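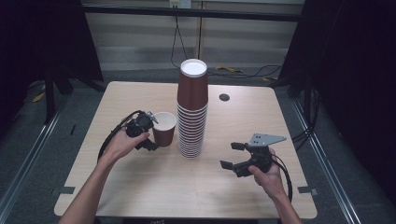

Welcome back, everyone, and I hope the first problem set wasn't too rough! Today we start on packaging as a design problem, and I want to spend most of our time on a shape you've all held a thousand times without giving it much thought, the tapered container. A cup with straight walls takes up as much room empty as it does full, and if you have ever paid for a truck you know how much that hurts. Slope the walls a little and each one slides down into the next, as the brown paper cups have in the tall stack, where the lower half of the column is a series of thin white rims one above another. The bit of each cup that still shows is what we call the nesting pitch, and it will follow you around for the rest of the course.

The formula is a friendly one. Stack height equals the height of one cup plus the pitch times the number of cups remaining. So take a cup 100 mm tall with a pitch of 14 mm and make a stack of 20. You get 100 plus 19 times 14, or 366 mm. Standing one on top of another without nesting, the same cups would reach 2,000 mm (taller than I am, by a fair bit). Please work this through yourself before section, even if it looks easy.

Now, too shallow a taper and the cups wedge together and won't come apart, too steep and they tip over when someone bumps the table. The Tincombe reading goes into this at length, and I'd skim the history part and slow down at the section on rim rolling, which also stiffens the mouth of the cup.

For next time:
Read the Drestcombe case, all of it, including the appendix on pallets.
Redo the example above with 300 cups in 2 equal stacks.
Bring any nesting container from home. Yogurt tubs are fine, and so are flower pots if you rinse them first!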